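17/03/2021
By Sarita Sisodia

Cash is not dead in Purkholm. Not yet. Ask at the bakery on the corner, where the card reader has a sock over it and a note: "broken, sorry, ask Pushpa." Pushpa Pal owns the place. The reader isn't broken. She just doesn't like it.

"Every tap, they take a bit," she says, bagging rolls. "Small bit. Then you look at the month and it's the flour bill."

I came here to write about the end of the paper bill. Town of 700 people, one bank branch, closed last July. Figured I'd find a lot of sad folks driving 19 miles for a twenty. Found some of that. Also found people who'd quietly built their own way around it, and weren't much interested in talking to a magazine.

How it works, more or less. The bakery takes in cash all morning. The hardware store, Pandey, needs small bills by noon. The feed place needs coins, always coins. So the money walks. Somebody carries an envelope across the street, comes back with a different envelope. Written down in a green notebook, settled Fridays. No fees. No app.

There was an app. Wimova, it was called, and the county pushed it hard for a season. Posters in the library, a free tote bag. You loaded it up at home and paid by waving your phone at a sticker. Fine if you had signal. The valley side of town has none, so people stood in the road outside the pharmacy holding their phones up like they were hailing a plane. Stickers are still on a few doors. Mostly faded now.

Then there's what we carry. I turned out my own bag at the motel and found 2 bank cards, a library card, a punch card for a coffee shop that closed, and not one dollar. Bought nothing all evening because the vending machine wanted coins. Went to bed hungry and annoyed, which is maybe the right state for reporting this.

Wallets have shrunk with the cash. My father's was a brick. He sat on it for thirty years and it bent his back. Receipts, photos, a folded letter, a spare key in the coin part. The new ones hold a few cards and that's the idea, that's the whole sales pitch.
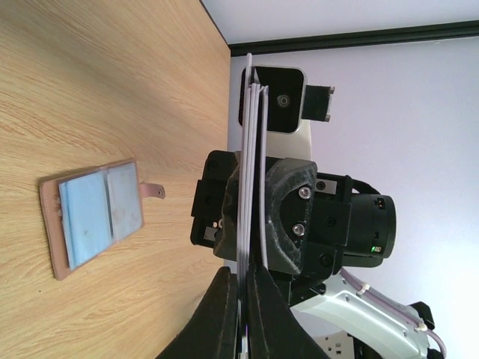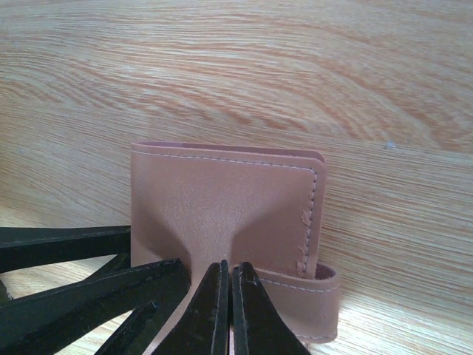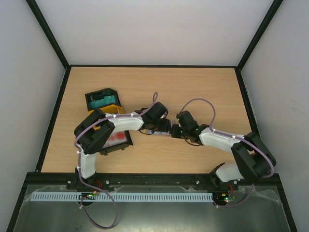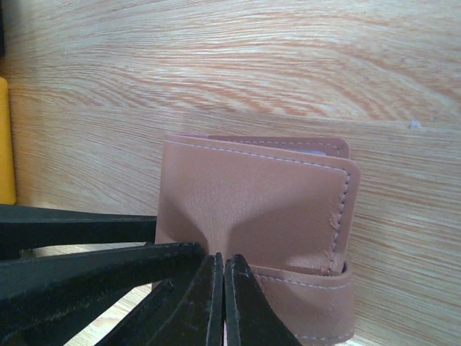

Small bifold, pinkish tan. Stitching shows in the last picture, and some wear at the edge.

At Fuvden, the leather repair shop two doors down from the old branch, the owner won't give me his name but will give me an opinion. People stopped bringing in the big wallets, he says. Now it's snaps and card slots. Slots stretch, the card falls out, the customer blames the leather. He'd rather fix boots.

He did show me the shelf of things never picked up. Belts, a camera strap, a purse with a broken clasp. He keeps them a year, then keeps them another year.

Back to the money. The bank says the branch was losing customers well before it shut, and that the nearest machine is "within reasonable reach." Reasonable if you drive. The bus goes twice a day and the second one doesn't wait. I met a woman who takes out $1,000 at a time, for the whole month, and hides it in the house. She didnt tell me where. I told her not to.

That's the part that worries Pal. Not the fees so much. She knows of four or five older customers with a month's cash in a drawer and the whole street knowing it. She'll cash a check for them if she can, up to what's in the till. Some weeks that's plenty and some weeks it's the bread money and she has to say come back Thursday.

Would she take the branch back? She thinks about it. Wipes the counter.

"If they fix the hours," she says. "They were never open when I was closed."

There's talk of a shared counter, a teller one morning a week in the back of teh library. A form has gone in to the county. Pal signed it, so did Pandey's. Meanwhile the notebook is on its third volume, and I paid for my rolls with a five borrowed from the motel clerk, who wrote it down.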